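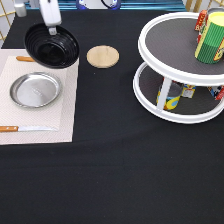 Stamina refills gone from my account after moving from iPhone to Android (Bitska)

Posted in Mobile Games > Purchases and Accounts

Rory Tennant

Hiya, hoping somebody has been through this already. I've played Bitska on my old iPhone since it came out and last Saturday I finally moved over to an Android phone. I linked my Drunance login before I wiped the old one (I did at least do that bit properly!) and when I signed in on the new phone my town was there, all my characters were there, even the daft hat I won in the spring event was there.

What isn't there is my gems. I had 60 left from a pack I'd bought and the counter now says 16. I know I earned a few from daily quests so I'm guessing the 16 are the free ones and the bought ones have gone walkabout. I also had a monthly pass running and the pass page is asking me to buy it again.

I've tried logging out and back in, reinstalling, and the restore purchases button, which spins for a bit and then says there's nothing to restore. I did send a message through the in-game help form but only got the automatic reply. Are the gems lost for good, or is there some way of getting them moved across? And should I buy the pass again in the meantime or will that make a mess of things? The summer event is in July and I'd like to have it sorted by then.

Leen Mahasneh

Hi Rory, I did the same move last year, only in the other direction, and I had a proper panic about it too, so first of all your gems are almost certainly still there. Bitska keeps two separate piles. The free gems you get from quests and events belong to your Drunance login and go wherever you go. The ones you pay for stay with the shop you bought them from, so the Apple ones can only be seen and spent on an Apple device. The counter at the top adds the two together without telling you, and that's why it looks as if some have vanished when you switch.

If you tap the little gem picture and then the three dots you get a page that splits them up. On mine it said 40 free and 100 held on the other store, in tiny grey writing that I'd walked past for months. Have a look whether yours shows the missing ones there.

If you've still got the old phone (or can borrow an iPad from somebody, that's what I did) you can put the game on it, sign in with the same Drunance login and spend the paid gems there. Whatever you buy with them, characters or building slots or whatever, belongs to the login and will be on the Android when you next open it. Don't sign in on both at once though, it threw me out halfway through a quest and I lost the progress on that one.

The pass is more of a nuisance. It was tied to the Apple shop in my case and I had to let it run out and then buy a new one on the new phone. Check that the old one is cancelled in your Apple subscriptions, as deleting the game doesn't stop it, and I paid for an extra month before I noticed. I'd hold off buying it again until the old one has ended. The daily login rewards from it did still turn up if I opened the game on the iPad, so you can squeeze the last days out of it if you can be bothered.

As for support, the form in the game is slow. I had better luck from the account page on the Drunance site, where you can attach your receipts. Put your player number in the first line and the order numbers from the Apple emails under it. They wouldn't move my gems, but they did sort out a pack that had never arrived, and it took them a little over a week.

Wallner

same thing in Stustden, paid stuff never crosses over. just spend everything before you swap phones

Rory Tennant

Leen you are a star! Found the three dots and there they are, 44 sitting on the other store. My sister's got an iPad so I'll be round hers at the weekend spending the lot on building slots. Pass is cancelled now as well, it was set to renew and I'd had no idea. Cheers Wallner too, bit late for me but I'll remember it for the next phone.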